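4. Recording a Practice Run with the Hand Gripper

This section is for new members of the Clisthorpe student robotics club. Read section 3 first if you did not yet charge the gripper. For one recording session you need two people: one who holds the gripper, and one who keeps the log sheet.

4.1 Before you start

1. Switch on the gripper and wait until the start-up beep is finished. Do not press the trigger during this time.

2. Open and close the fingers 10 times, slowly. The movement must feel the same every time. If it becomes stiff, stop and tell Larysa Vasylenko.

3. Wipe the lens with the soft cloth only. Paper towels make small scratches, and we already lost one lens in this way.

4. Check the free memory. One session of the Sternby task needs 6 GB. If there is less, copy the old files to the club computer and write this on the log sheet.

Note: Files from the Tichý task have the same name pattern as files from the Sternby task. Please put them in the right folder immediately, because later it is very difficult to separate them.

4.2 Preparing the task

5. Put the blocks on the table in one stack. Leave a free space of 600 mm in front of the stack, so your arm can come from the front and also from the side.

6. Agree with your partner on the start word. We use "ready", but any short word is good.

7. Tell the people near you that you are going to record. They can continue their work, they only should not reach over your table.

CAUTION: Look where the cables are before you walk with the gripper. When you look only at the blocks, it is easy to catch a cable with your foot.

4.3 Recording

8. Stand one step away from the table. Press the record button and hold the gripper still until your partner says the start word.
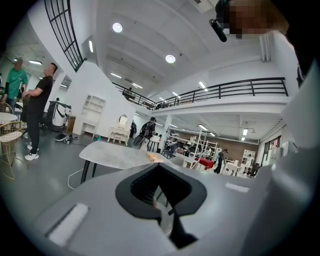

9. Move to the stack with a calm speed. Take the top block, lift it, and place it in the free space. Do not correct the block with your other hand.

10. Repeat until all blocks are moved, then step back and press the record button again. Your partner writes the run number and one of these words: good, dropped, stopped.

11. After 4 runs, change places with your partner.

Note: Do not delete a dropped run. Lewis Galbraith uses these runs too when he prepares the training for our Mestach arm.

If the record light blinks quickly, the run was not saved. Switch the gripper off, wait a moment, and begin again from step 1.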